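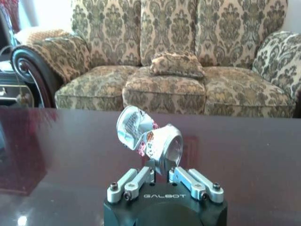 *Crushed can at the coffee table, living room, unit 2407. See item 4.*

# Walk-through checklist, furnished unit 2407, Mikbridge

**Date:** May 6, 2019
**Walked by:** me, with Asger Lund reading the list out loud
**Type:** between guests, full safety and condition check
**Last full check:** October

Marks: **OK** = fine, **FIX** = needs doing before the next guest, **WATCH** = fine today but look again next time. My comments go under each item. They're long, I know, but Asger says he'd sooner read too much than call me at dinner.

## Living room

**1. Walkway from door to window clear – OK**
Nothing to trip on. The side chair had drifted out into the path again, so I pushed it back against the wall. If it keeps wandering I'd be happy to move it into the bedroom for good. It's a nice chair! It's just in the wrong room.

**2. Rug flat, grip pad in place – WATCH**
The corner nearest the kitchen is starting to curl. I flipped it under, stood on it for a minute and it stayed down, mostly. The pad is fine. We have spare corner grippers in the hall closet, in the Catidik box, under the light bulbs.

**3. Coffee table, surface and legs – OK**
Steady, no wobble when you lean on it. The top is that dark reddish-brown wood with the high polish, and it shows absolutely everything – lamp, ceiling, your own chin. Good for inspecting, I guess. I got down low and looked across it toward the window, the best way I know to find scratches, and I found only the old one by the short side that's already in the file. Please use the soft cloth on it and not the green scrubber. I've left a new cloth in the drawer.

**4. Cans, glass and anything sharp off the tables – FIX (done while we were there)**
The crushed can in the photo. It's properly mangled through the middle, all folds and creases, with one end still nice and round. Someone could easily shrug at that and say it's a can, toss it, move on, and yes, please do toss it! But I want it on the list anyway, for two reasons that matter to me:

- Crumpled aluminum can split along a fold and the split edge will open a fingertip. I've had that happen, with a full trash bag in the other hand, and I bled on a clean towel. Pick them up by the round end, or wear the gloves.
- A creased can dragged over a polished top will leave a mark, and this top is the most expensive thing in the room to refinish. Lift, don't slide.

Cans go in the blue bin by the fridge. Don't squash them any flatter by hand. After the can was gone I wiped the table down and ran my palm over it to feel for grit.

**5. Lamp cords and outlets – OK**
Cords run behind the couch and none of them are pinched. Outlet covers tight. The floor lamp switch feels a little mushy but it clicks on and off every time.

**6. Window locks – FIX**
The left one turns and doesn't catch. You can shut the window and think you're done, and then it swings when you push on it. Asger has written to Sveinbjörnsson for the replacement latch. Until it comes I've put the wooden stop in the track. It stays there, even on warm days, please.

## Kitchen

**7. Smoke alarm – OK**
Tested with the broom handle, as usual, and my ears are still ringing. The battery was changed in October. I wrote the month on a piece of tape on the side.

**8. Fire extinguisher – OK**
Needle in the green, pin in, tag readable. It had been shoved behind the mop, so I moved it back to its hook. Can we all agree that the hook is for the extinguisher and the mop can live somewhere else?

**9. Stove knobs and burners – WATCH**
All light properly. The back right knob comes off in your hand if you pull while turning. It goes right back on, and I wouldn't hold up a guest's check-in over it, but I've added it to the Odalitz parts order along with the drawer runner.

**10. Bins lined, lids closing, nothing sharp poking through – OK**
New bags in both. I tied off the old trash bag and carried it at arm's length, having just given Asger my whole speech about cans. The blue bin lid sticks halfway. Push it from the hinge side.

**11. Under the sink – OK**
Dry, and I put a paper towel down flat under the trap so that next time we'll know right away. Cleaning products are up on the high shelf with the caps on. The child latch works. It took me a couple of tries to open it, so I'd call that a pass.

**12. Hot water at the tap – WATCH**
A bit hotter than I like. I turned the dial down a hair and will check again next visit.

## Bathroom

**13. Grab bar and towel rail – OK**
I hung on the grab bar with most of my weight and it didn't budge. The towel rail is a towel rail, and I wish guests wouldn't treat it like the other one.

**14. Bath mat and floor – FIX**
The suction cups have gone stiff along one edge and it slides. I threw it out. There's a new one in the hall closet, still in its wrapper. Give it a rinse before it goes down.

**15. Outlet by the mirror – OK**
Test button trips it, reset button brings it back.

## Hall and door

**16. Door closes and latches on its own – OK**
It does now. A drop of oil in the top hinge and it was like new.

**17. Escape plan on the back of the door – FIX**
Faded so badly that the arrow to the stairs is hard to see. Asger is printing a new one. Could we do it bigger this time?

**18. Hall light – OK**
Swapped the bulb for a 40 watt, as the label inside the shade says. The one I took out was brighter than it should've been for that fixture and the shade was starting to brown. Please check the label before you put in whatever's handy!

## Still open

| Item | What | Who |
|---|---|---|
| 2 | Corner grippers on rug | me |
| 6 | Window latch | Asger |
| 9 | Stove knob | Odalitz order |
| 12 | Recheck hot water | me |
| 14 | Rinse and lay new bath mat | me |
| 17 | Bigger escape plan | Asger |

One more thing for whoever does the turnover after me: the work gloves are on the nail inside the hall closet door – the thick pair for cans and broken glass, the thin pair for everything else. The thick ones run large. If the cuff has come unstitched again, leave them on the kitchen counter and I'll take them home and sew it.

**Signed off for check-in:** not yet, waiting on item 6.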